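**Gindwood snack kitchen, Flillville: fryer line check, March**

- [x] Fryer thermostat against probe. Agrees, on the one reading I was shown. I'd want 3.
- [ ] Oil change log. Every entry in the same pen. Hmm.
- [x] Slicer guard fitted
- [ ] Allergen labels, batch 341. "May contain milk" missing from the vinegar flavour. Told it was "always like that".
- [ ] Salt store sealed. Lid on, clip broken.

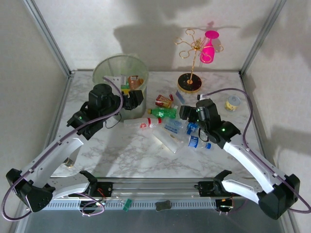 Sylvie Vachon replied that the clip is on order and the labels will be reprinted before batch 341 ships. No order number given. Left open.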